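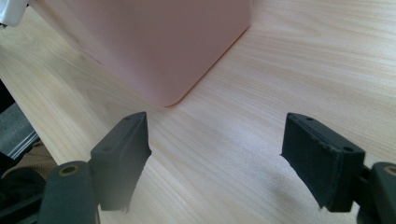 Section 4: Setting up your account and your first fan project

Okay, so you've joined the Damasceno fan club and you've got your welcome email. Good on you! I wrote this part of the guide after helping a lot of new members through it, and I've put in the bits that tripped me up as well. It takes one cup of tea, maybe two if your internet is like mine.

Before you start

You'll need your membership number and an email address you check. I'd do it on a computer if you can – the Kevcombe site does work on a phone, but the project page gets squashed and the Save button ends up hiding behind the menu.

4.1 Activating your membership

1. Open the welcome email and click the activation link. It lasts until midnight.
2. Type in your membership number, leaving off the letters at the front.
3. Choose a display name. This is what goes in the credits of every project you join, so have a think. I'm stuck with one I picked at one in the morning.
4. Pick your time zone. Start times are shown in whatever zone you choose, and the default is not an Australian one.
5. Click Save, then log out and back in again.

Note: If your link has run out, go to the login page and choose Resend. Please don't sign up a second time! Two accounts on one email will lock both, and getting them unstuck took me most of April.

4.2 Joining a group project

Group projects are things like message books, birthday banners and the lyric boards we hold up during the slow songs. My first one was the message book for the Ernier tour, which ended up with 691 messages in it (I read every single one and cried at my desk).

1. Click Projects, then Open Now.
2. Read the organiser's notes right to the bottom. Colour themes and language rules are usually down there.
3. Click Join. Your name goes on the list straight away.
4. Write your message in the box. The limit is 500 characters, and spaces count.
5. Click Preview. Emojis sometimes turn into little squares, and if yours do, take them out and preview again.
6. Click Submit. You can edit until the project closes, but after that it's off to the printer.

Caution: Don't put your home address, phone number or socials in a message. The organisers have to remove the whole thing if you do, and they won't always have time to write and ask for another one.

4.3 Sending a gift

I'll be straight with you, letters are the safest choice. Burer, the management company, takes letters and cards all year round, but parcels only when there's a gift window open.

1. Check the Gift Window banner on the home page. Green means open.
2. Print the cover sheet and fill it in with pen.
3. Tape the sheet to the outside of the parcel, flat side up.
4. Enter your tracking number under My Parcels.

No food, no candles, no live plants and nothing with a battery. Last window they had to send back 57 parcels, and the return postage comes out of the sender's pocket – ouch.

Note: You won't get a personal reply. The status will change to Received, and that's your lot, but I still get a thrill when it does.

4.4 If something goes wrong

Error 91 on the project page means your session has timed out. Copy your message somewhere safe first, then refresh and log in again.

If your name is missing from a project list, wait an hour and look again before you write to the organiser. For anything to do with payments or renewals, skip ahead to Section 6.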